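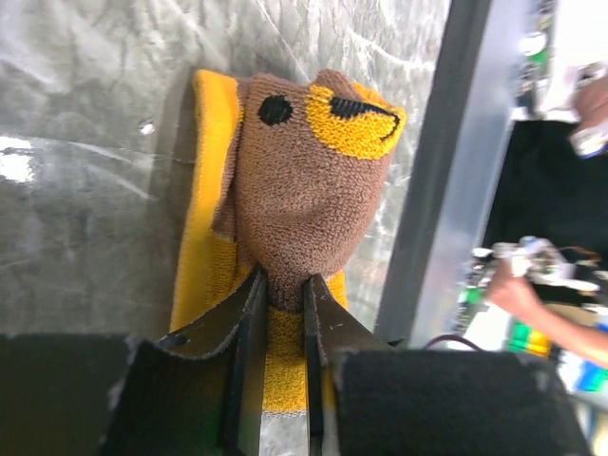

Culture > Stage & Craft > Features

The Everything Artist

212 shares | 6 comments

Krystyna Zalewska's program notes list puppetry first, then set painting, accordion, printmaking, dance film and something called "sound weaving." I have now sat through two of her evenings at the Brunov, and I still couldn't tell you which of these she is good at. Puppets, at least, are hard to fake. A brown knitted head with one round black eye and the other a slanted slit on a yellow patch already has a temper before anyone gives it a line. You can build an act on a face that lopsided. What you can't do is wave it about for four minutes, set it down and pick up an accordion.

That is pretty much the shape of "Prultano," her new solo piece. It runs 70 minutes without a break and changes discipline every time it gets near an idea. The printmaking section consists of Zalewska inking a roller and looking at it. The film is handsome. The dancing in it is by someone else.

Ashok Nautiyal, who booked the show, thinks I am being a snob. "You'd let a man play three instruments," he told me. I would, if he could play them. Nautiyal says the run sold 659 tickets in a house that usually struggles to fill a weekend, and I don't doubt him. Audiences like a range of things, and so do the people who hand out grants. The one Zalewska received last July was for "cross-form practice," a phrase that seems to mean whatever the applicant was going to do anyway.

Edmund Bednarek taught her puppet carving for six months and remembers a patient student with very good hands. Then she left for a ceramics course. "I wanted her to stay another winter," he says. When I put this to Zalewska, she laughed and said Edmund wants everyone to stay another winter.

She may be right about him. She is 24, and plenty of artists wander at that age. But for a stretch near the end of "Prultano" she sits on the floor and works one small figure with two fingers, no music, and the whole room leans in. I timed it at just under three minutes. Then the projector came back on.

"Prultano" returns to the Brunov in the fall, with a new section for voice.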